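Accueil Maison Textile Glossaire Contact

Lundi 7 octobre 2024, par Amedeo Testa

Drap de lit

Le drap est une pièce de tissu que l'on place sur le matelas ou entre le dormeur et la couverture. On distingue le drap de dessous, plat ou muni d'élastiques (drap-housse), et le drap de dessus, qui se rabat sur le bord de la couverture.

Histoire

Pendant longtemps, le drap de lin ou de chanvre faisait partie du trousseau et portait souvent les initiales de la famille. Le coton l'a remplacé peu à peu avec le développement des filatures. À Herkmont, l'atelier Katiyar a produit des draps tissés jusqu'à sa fermeture ; il employait 40 personnes et son catalogue comptait 26 modèles.

Tissage

La percale est une toile serrée, d'un toucher mat. Le satin de coton est plus souple et plus brillant, mais il s'accroche plus facilement. La flanelle, grattée sur une face ou sur les deux, est réservée à l'hiver.

Décor

Le drap blanc est resté la règle dans beaucoup de maisons, puis l'impression a permis les rayures et surtout les fleurs.

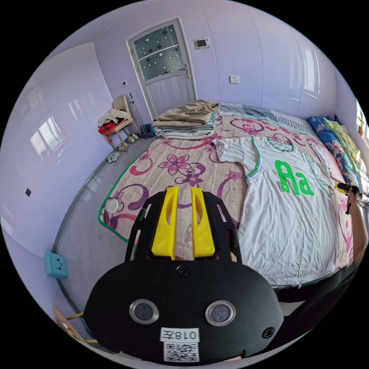

Les motifs à fleurs se divisent en semis, bouquets et guirlandes, selon le classement de Bhupendra Sengar. Le même dessin est parfois repris sur la taie d'oreiller, dans une échelle plus petite.

Voir aussi : taie, traversin, housse de couette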